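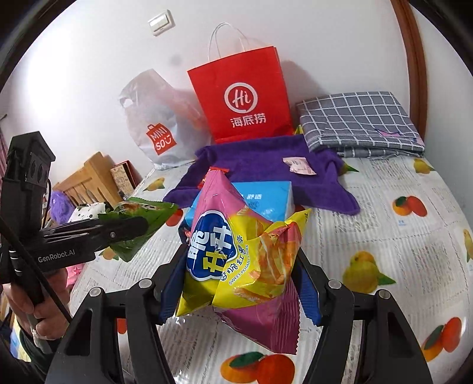
Sweet potato strips, my downfall.

Keeping snacks fresh

I roll the top of an open bag down tight, squeezing the air out as I go, and clip it with a clothespin. Then it goes in a tin with a lid (mine is an old Drollow cookie tin, dents and all!). Crackers gone soft? Give them five minutes in a low oven and let them cool for 15.

Bags for the store

I keep two or three by the front door so I don't end up buying another one – paper for light stuff, cloth for cans. 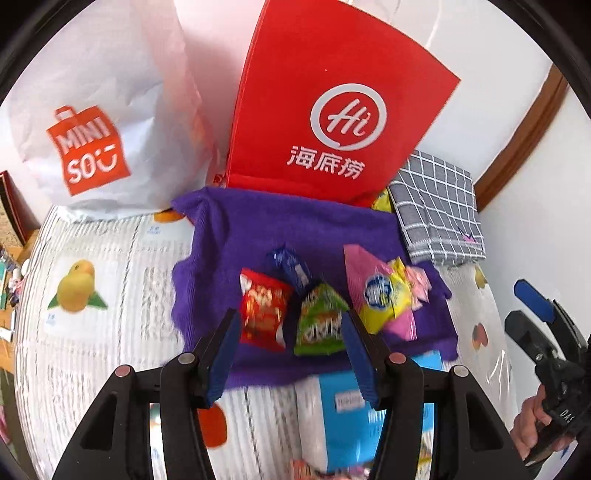 Washing cloth bags

Cold water, mild soap, hang them upside down.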